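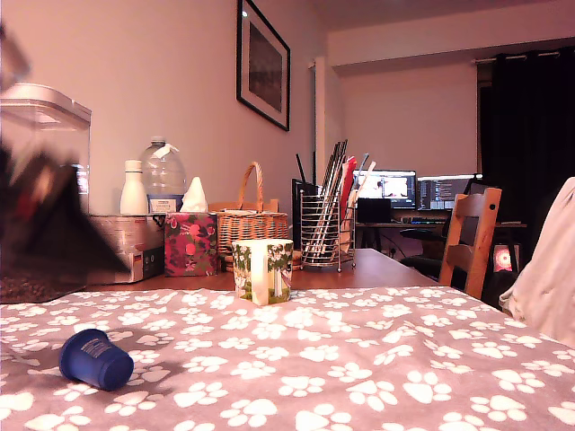 The long table FAQ, Clola shared kitchen, Wultville

Same few things keep coming up by message so putting them all on one page. Last changed in August. If yours isn't covered, write it on the sheet by the door.

Who can use the table?

Anyone with a kitchen slot. Also anyone waiting for one. Classes in the Pomer room get it first on Sunday mornings, then it's open again from noon.

Is there a set place for everything?

Sort of. The back row stays at the back, against the wall. The front is for whatever you're doing: mixing, measuring, having a drink, wrapping things. When you're finished the front gets cleared and the back row stays put.

Why is the cloth only on the front part?

It's not big enough for the whole table. We tried it sideways, worse. Cloth in front, bare wood behind, and the back row stands on the wood. Pull it straight when you leave, it creeps and then you get wrinkles and things tip.

Paw prints?

Cheapest gray one in the shop. People like it. There was a plain one before and it got returned to us with a burn in it, so.

What goes in the back row?

Tall clear canister with the white lid at the left end. Cardboard box. Bottle and water jug on top of the box. Tissues, basket, utensil holder. Doesn't have to be to the inch.

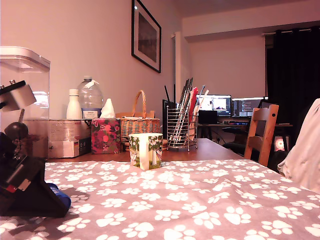
Back row: bottle and water jug on the box, then tissues, wicker basket, wire utensil holder. Tree mug in front of the basket.

Can I move the cardboard box?

Please don't. It's holding up the bottle and the jug, and the jug is heavy when full. If you need the space ask and we'll find you another table. There's a folding one in the Pomer room.

How do I refill the jug?

Take it to the sink by the handle, other hand underneath. Not the hose tap outside. Put the cap back on before you carry it back. One jug usually lasts a slot, two if it's warm out and there's a class.

Is the tree mug anyone's?

It's the table mug, so everyone's. White one with the green trees. Use it, wash it, put it back in front of the basket. It has gone home with people twice now and come back both times, thank you, but please check your bag.

Where do I put my own mug?

Hooks over the sink. Anything left on the table overnight ends up in the lost box and the lost box gets emptied at the end of the month.

What's the blue cup for?

Pouring and scooping, mostly. It's plastic so it can go on its side, get dropped, whatever. Not for hot drinks. Not for the microwave either. It tips over easily when it's empty, just stand it back up.

How much does it hold?

200 ml if you stop a bit short of the top. For a full cup in a recipe use the proper measures, which are in the drawer under the window. The blue one is a kitchen-table guess and your cake will know.

And the cream bowl?

Mixing, rinsing small things, catching drips. It can sit half on the cloth, half on the wood if that's where there's room, but if you're stirring hard move it fully onto one or the other or it rocks. Don't fill it past halfway and then try to carry it accross the room.

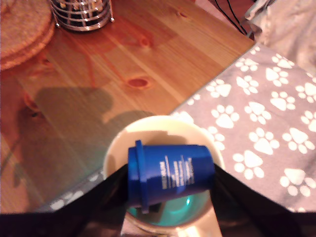

When you've emptied the bowl, rinse it right away, dont leave it for the next slot. Color gets into the pale rim if it sits. Baking soda and a soft sponge will shift most of it. No steel wool, we've lost one bowl to steel wool already.

Can I use food color or dye on the table?

Food color yes. Fabric dye no, do that in the yard. Put newspaper down first for either.

Something spilled on the wood. What now?

Wipe it now, with the grain, damp cloth then dry one. Don't go at it with the green scrubber. The dark ovals are knots, they've always been there, please stop trying to get them off. Oil goes on twice a year and we'll post when the table's closed for it. Last time it was shut for 2 days.

Something spilled on the cloth?

Blot. If it's more than a small spot take the whole cloth off, cold wash, line dry. Spare is on the top shelf in the hall closet. Spare is plain white, sorry to the paw fans.

Can I take tissues from the box?

Yes, that's what they're for. If you take the last one there are more boxes in the hall closet, next to the spare cloth. Flowers, stripes, whatever was on offer. Leave one poking up for the next person, hands are usually messy.

What can I put in the basket?

Small dry stuff you're using today. Packets, napkins, a bag of rolls. Nothing wet and nothing with a smell. Carry it by the handle only when it's light, the handle is woven on and it's older than the kitchen.

Are the utensils in the wire holder shared?

All of it, yes. Handles or tips up, we don't mind, except blades. Blades point DOWN if they fit and if they don't fit they go in the drawer. Dry them first or it drips on the wood. If you bring your own, put tape on the handle in a color you'll recognize.

Chopsticks go in there too?

Yes. Pairs if you can find pairs.

Is there food storage on the table?

Only the canister. Lid on every time, pushed down at the corners. Don't top it up with your own stuff even if it looks the same. Your food goes on your shelf, and labels are by the door.

How do I get more supplies?

Write it on the sheet. We buy once a month from the wholesaler on Escobar Street and there's a limit of nearly 200 dollars a trip, so if it's a big thing give us some warning. Paper towels always run out first. No idea where they go.

Can I book the table for a party?

Small ones. Weeknights after 6. You bring your own plates and take your trash. Cloth stays, back row stays, you can slide the mug over if there's a cake.

What if I break something?

Tell us. There's no charge for the mug, bowl or cup, they're cheap. Water jug is a bit more annoying to replace as we need that size. The table itself would be 2,000 to replace so no standing on it to reach the lights, there's a step stool behind the door.

Leaving checklist?

Cup upright. Bowl rinsed and on the rack. Cloth straight. Canister lid on. Crumbs off the wood, into the bin and not onto the floor. Window shut if you opened it.

I left something behind, who do I ask?

Lost box first, it's under the bench in the Clola hallway. Then the sheet by the door. We look at the sheet most evenings.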